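Keep the Paper Minutes

In my office at Liltov we stopped writing minutes on paper in October. Now everything is said, put on a board and forgotten. I think this is a mistake.

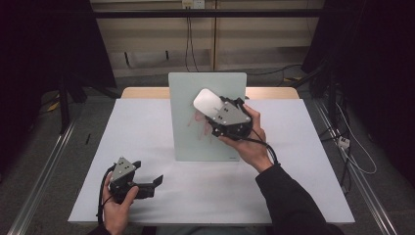
Who should write the minutes?
The youngest person in the room, because this person still asks what the words mean.

My first boss, Amado Aquino, kept 14 notebooks -- all of them ugly. When two people disagreed about a promise, he opened one and the quarrel was finished. A shared file can do the same, I admit, but people change it later and do not tell.

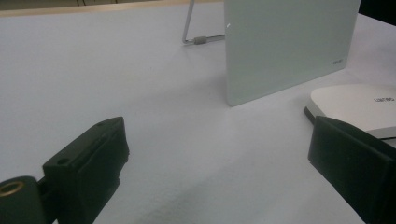
What I Propose
One page for each meeting, signed by two people, kept in a drawer.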